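How to get a deposit back when the seller asks for the returned parcel in "original outer packing"?
Asked by Anjani Pasaribu, 8 October 2026
Category: Home / Shopping and returns

Hello everybody. I hope this is the correct category, if not please move it.

In January I ordered a set of curtains from a small shop named Rosell. The price was 141 dollars, and I paid a deposit for the curtain rail which I could get back if I returned the rail in 8 weeks. The rail did not fit my window, so I wrote to them and they agreed to the return. I sent it in a new plastic mailing bag, because the old one I had cut open with scissors from top to bottom.

Now the shop writes to me that the deposit is "under review", for the reason that the rail did not arrive in the original outer packing. I looked at their rules many times. The rules say only "original packing". The inner box with the name of the shop was complete and I put it inside the new bag. For me the plastic bag of the courier is not packing of the product, it is only for the transport. I am correct or not?

Also I would like to know how other people prepare such parcels. I have now two more things to return to other sellers and I do not want to repeat the same mistake.

Thank you in advance for your patience with my English.

Dudek
Member, 700 posts

Dear Anjani, I worked for several years in the returns department of a textile importer, so I can tell you how it is seen from the other side.

In our place we made a difference between three things. The first was the product packing, which is the box or the sleeve with the label of the brand. The second was the filling, for example paper or foam. The third was the shipping layer, and this is what the courier sees. When we wrote "original packing" in our rules, we meant only the first one. It would be foolish to ask for the third, because almost each customer destroys it when opening. I never saw a case where a torn mailer was a valid reason to keep money.
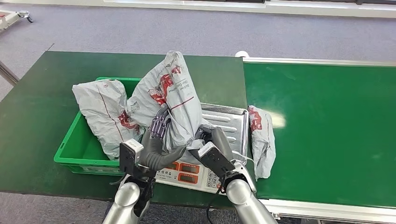 Gray mailer bags at a sorting table, one of them in the green crate.

What can be a valid reason is when the product box itself is used as the shipping layer. I mean the customer sticks the address directly on the nice box and puts tape across it. Then the shop cannot sell it again as new. You did not do this, you put the box inside a bag, and this is the right way.

My advice is to write to Rosell a short letter. Do not write that you are angry. Write the date of the order, the date when they agreed to the return, and one sentence: "The product box was returned complete, inside a protective mailer." Then ask which paragraph of the rules they apply. Very often the person who answers has only a prepared text and did not look at your case. If you paid by card, you can mention politely that you will speak with your bank after 14 days.

For the next parcels, take a picture of the product box before you close the bag, and one more when the label is on. Keep the receipt of the courier until the money is on your account. I would also write the return number on a small paper and put it inside, because outer labels sometimes come off.

Zatel
New member

Same happened to me with a lamp. I just called them and they paid. Maybe call?

Heden
Member, 200 posts

I agree with most of what Dudek wrote, but I want to add one point about the bag. Plastic mailers are fine for curtains and for clothes. For a rail I would be more careful. A long metal thing can push through the plastic at the corner, and then the shop can say that the product was damaged in the transport because you packed it badly. I put a piece of folded cardboard on both ends and tape it. It costs nothing.

About opening: if you cut the mailer only along the short side, close to the glue, you can fold it and use it a second time. Cover the old label completely with the new one. If the old code can still be read, the parcel may travel back to your own address. I learned this with a pair of boots, which came home to me twice.

Please tell us what the shop answered, I have also an order with them.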